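Vustex Private Company Register

Share register and cap table service for unlisted companies
Provided by Briven, Wosisthorpe

Overview
Who it is for
What is included
Working with advisers
Fees
Moving to Vustex
Questions

Overview

Vustex is a hosted register of members for private companies limited by shares. It holds the statutory register, the record of allotments and transfers, the option ledger and the share certificates in one place, and it keeps a dated history of every change. A company secretary or finance officer can produce the register as it stood on any past date, together with the resolutions and forms that support it.

The service is intended for companies that have outgrown a spreadsheet but have no plan to list their shares in the near future. It does not provide a market in shares. Briven does not match buyers with sellers, does not hold client money and does not give investment advice.

Who it is for

Most subscribers are companies with between 10 and 400 holders, counting shareholders and option holders together. Typical cases include a company that has completed a first funding round, a family company whose shares have passed to a second or third generation, and an employee-owned business with yearly share awards.

Companies with more than 400 holders can be accommodated under a separate agreement. Please contact the Wosisthorpe office before placing an order, as the standard terms do not cover printing and postage at that scale.

Vustex is suitable for companies registered in England and Wales, Scotland or Northern Ireland. It is not suitable for public companies whose shares are admitted to trading, for partnerships, or for companies limited by guarantee.

What is included

Register of members
Each holder has a single entry showing name, address for service, class of share, number held, amount paid up and the date of each change. Joint holdings are shown in the order in which the names were entered. Former members remain on the record and may be hidden from the working view. Entries cannot be overwritten. A correction is entered as a correction, with the name of the user who made it and the reason given.

Share classes
The company's articles are summarised on a settings page that records the voting, dividend and capital rights of each class. The summary is for reference only and the articles prevail. Where a class is converted or subdivided, Vustex prepares a draft schedule showing every affected holding before and after the change. The draft must be approved by 2 authorised users before it is posted.

Option ledger
Grants, vesting dates, exercises, lapses and surrenders are recorded against each participant. The ledger supports time-based vesting, vesting on an event and mixtures of both. Leaver provisions are applied by hand, as the wording differs greatly from one scheme to another and usually calls for a decision by the directors. A prompt appears when a participant is marked as having left.

Certificates
Certificates may be issued electronically or printed on the company's own stock. Replacement certificates are marked as such and the indemnity is stored with the entry. The template can carry the company's seal where one is used.

Funding round model
The modelling area allows a proposed round to be entered without affecting the live register. Users may set the price, the size of the option pool and the treatment of any convertible loan, and compare the resulting holdings. Models can be shared with named advisers as read-only documents. Figures from a model do not pass to the register until the allotment has been approved and posted in the usual way.

Holder access
Holders may be given a login to view their own entry, download certificates and update their contact details. A change of address is held for approval. Holders cannot see the entries of others unless the company chooses to allow it. This setting does not affect the statutory right of inspection, which the company must deal with separately.

Reports
The service provides 102 standard reports. These include the register at a given date, movements between two dates, fully diluted holdings, a voting list for meetings, a dividend list with bank details, and the annual share scheme summary used by most payroll teams. Reports are available as spreadsheet files or as PDF. Bespoke reports can be ordered from Briven and are charged by the hour.

Pre-emption rights

Many private companies are required, by statute or by their articles, to offer new shares to existing members first. Vustex can prepare individual offer letters from the register, record acceptances and refusals, and calculate the allocation of any excess applications in line with the method chosen on the settings page. The company should confirm with its solicitors that the method matches its articles before the first offer is made.

Where pre-emption rights have been disapplied, the relevant resolution should be uploaded to the allotment record. The record cannot be closed without either the resolution or a note from an authorised user.

Access and security

Three levels of user are available. An administrator may change settings and invite others. An authorised user may prepare and approve entries. A reader may view and download. No user may approve an entry that he or she has prepared.

Sign-in requires a password and a second step, either an authentication app or a hardware key. Codes by text message were withdrawn in June and are no longer offered to new subscribers. Existing subscribers should move to one of the other methods at their next renewal.

Data is stored in the United Kingdom. Copies are taken nightly and held at a second site. On leaving the service, a company receives a complete export of its register, its history and its stored documents. Briven then deletes its own copy once the period stated in the subscription agreement has passed.

Working with advisers

Solicitors, accountants and company secretarial firms may hold an adviser account, which brings their client companies together under one login. There is no charge for an adviser account. Each client company remains the subscriber and may remove its adviser at any time.

Trustee services for employee share schemes are available through Romaniuk, a separate firm. Companies that appoint Romaniuk as trustee may connect the trust holding to their register so that purchases and awards are entered once. Romaniuk's fees and terms are its own, and Briven receives no commission on appointments. Companies are free to use another trustee and to record its holding in the ordinary way.

Fees

The subscription is charged yearly in advance and depends on the number of holders on the register at the renewal date. Option holders who also hold shares are counted once. Former members are not counted. The current price list is sent on request and forms part of the order.

The subscription covers use of the service, standard reports, electronic certificates and support by telephone and email during office hours. The following are charged in addition:

Initial transfer of records, where carried out by Briven
Printed certificates and postage
Bespoke reports
Training at the company's own premises

There is no charge for additional share classes, additional users or models.

Moving to Vustex

A company may enter its own records or ask Briven to do so. In either case the following are needed before work begins:

The current register of members and, where available, the previous registers
The articles of association and any shareholders' agreement
Returns of allotment and the latest confirmation statement
Signed stock transfer forms
The rules of each option scheme, with the grant documents

Gaps in older records are common. Where a transfer cannot be supported by a signed form, Briven enters it as unverified and lists it in the transfer report. The directors should review the list with their advisers, as an incomplete register can delay a funding round or a sale. Briven does not recreate missing documents.

When the transfer is complete, the company receives a statement of holdings for each class and is asked to confirm that the totals agree with its issued share capital. The register becomes live on that confirmation.

Questions

Can the register be kept at an address other than the registered office?
The company should take advice on the rules that apply to it. Vustex allows the place of inspection to be recorded and shown on reports.

Does Vustex file forms on behalf of the company?
Vustex prepares the information needed for the return of allotment and the confirmation statement. Filing remains the responsibility of the company or its agent.

Can shares be held by a nominee?
Yes. The nominee is entered as the member. Details of those behind the nominee may be kept in a private note, which does not form part of the register.

Is a trial available?
A trial register with sample data can be opened on request. Real holder data should not be entered during a trial.

Orders and enquiries

Orders are accepted from a director or the company secretary. The order form asks for the company number, the number of holders, the classes of share in issue and the name of the person who will act as administrator. Briven acknowledges each order in writing and proposes a start date.

Page last reviewed 02/08/2026.
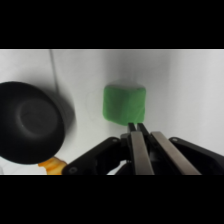 Companies that already subscribe should send changes of administrator to the support desk in Wosisthorpe, signed by a director who is not the person being appointed. The previous administrator keeps access until the change has been confirmed to both parties.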